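Wednesday, bin station, notebook 4

Started late. The collection script wanted a config file that I had renamed on purpose last week so I would never use it again. Past me was very thorough about it. Renamed it back, added a comment, and now there is a file called old_do_not_use that we depend on.

Plan for the day was pushing and grasping episodes with mixed objects, autonomous, random start pose, scripted reset in between. Zoltán wants more examples where the target is hard up against a wall, which is where the policy currently behaves like somebody looking for a light switch in a hotel room. So: put things against walls, press go, write down what happens.

Morning block. Got through the first stretch without touching anything, and then the logger stopped writing and the arm kept going. It did some lovely work in there, I am sure. None of it exists. Cause was a full disk, full of last month's depth images, which we agreed in July to delete and which each of us assumed the other had deleted. Deleted now. Checked with Zoltán first, by shouting.

Restarted with the episode counter at zero instead of continuing. Saved episodes from this morning therefore overlap in number with the ones from the second block. I put the morning ones in a folder called block_a so the loader won't merge them. Do not "tidy" this.

Object set for the second block: the tennis-type ball, the bottle, the can, the green frog. (It may be a lizard. Botond says lizard. The label file says frog and I am not retraining anything over it.) Put the three awkward ones along the left wall and left the ball out in the open as the easy one.

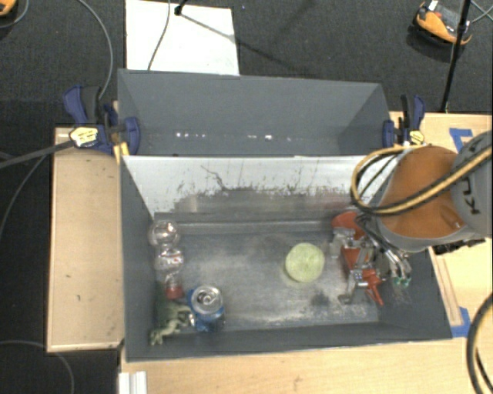 Second block. Ball on its own, bottle, frog and can over at the left wall.

Notes on each, as of the end of the block:

Ball. Fine. The policy loves the ball. It loves it so much that with the ball in the bin it will go for it even when the command says otherwise, and we are now teaching it that this is normal by having the ball in nearly every layout. Take it out for a day. Write this on the whiteboard, since writing it here has not worked the last two times.

Bottle. Clear plastic remains the enemy. Depth camera sees the cap, sees the label, and has no opinion on the rest. Most successful grasps were at the label. I marked the cap grasps as success where the bottle left the floor and stayed up until the release, per the Setemgate labeling rules, even though a few of them looked like someone carrying a dead fish. If we want a stricter rule we need to say so before the next batch and not after, like with the sponges.

Can. Standing up it is easy until it tips, and then it is a different object as far as the network is concerned. Tipped cans need their own tag. Using can_side for now.

Frog. Soft, spready, wedges itself in corners. The gripper closes on a limb, lifts, and the success detector says yes before the thing has cleared the floor. Found 2 false positives by scrubbing through the log by hand, which means there are more. Raised the height threshold and will see if it starts calling real grasps failures. It probably will.

Count for the second block: 189 episodes saved. That brings the set to 915 usable, if you believe the word usable. Mészáros asked for the number by email and I sent it with that sentence removed.

Wall stuff, for Zoltán: when the target is near the side wall, the planner comes in at whatever yaw it likes and then clips the approach at the safety margin, so the fingers stop short and close on air. The data is full of this. A learner will happily conclude that objects near walls can't be picked up, and on our evidence I would agree with it. Two options. Either shrink the margin on the sloped walls (they lean out at the top, so there is more room than the box model thinks) or restrict yaw near the wall so the fingers go in parallel to it. I tried the second one as a quick hack in the last half hour. It looks better. "Looks better" is the entire analysis so far.

Also the random start pose is not very random. I plotted it while eating lunch. There is a clear blob on the right-hand side, because any sample that fails the joint check gets replaced by the home pose, and a great many samples fail the joint check. So a good part of what we call variety is the arm starting from home. Fix is one line: resample until valid. I have put the one line in. Everything before today has the blob.

3:40 pm – protective stop. Arm pushed down too hard on something. Cleared it, homed, carried on. Episode tagged and kept, Kollora's people say they want the failures too and they can have this one gift-wrapped.

Botond came by to ask whether he can run his Zanness comparison on the station tomorrow morning. Told him yes if he leaves the config alone. He asked which config. Showed him. He went quiet for a bit and then asked if he could have the afternoon as well.

To do:
– ball out, full day without it
– can_side tag into the label file, and tell the labelers it exists
– recheck frog successes from the second block with the new threshold
– yaw restriction: move it out of my home directory before it becomes infrastructure
– ask Zoltán if he wants the pre-fix episodes downweighted or just flagged
– alarm when the disk is nearly full. An email is no good, we all filter those
– second clear bottle, different shape, so we aren't overfitting to this one's label

Left the night run off. With the threshold changed and the yaw hack untested I would rather be here when it does something stupid. Logs copied to the server, checksums match, station powered down at ten to six.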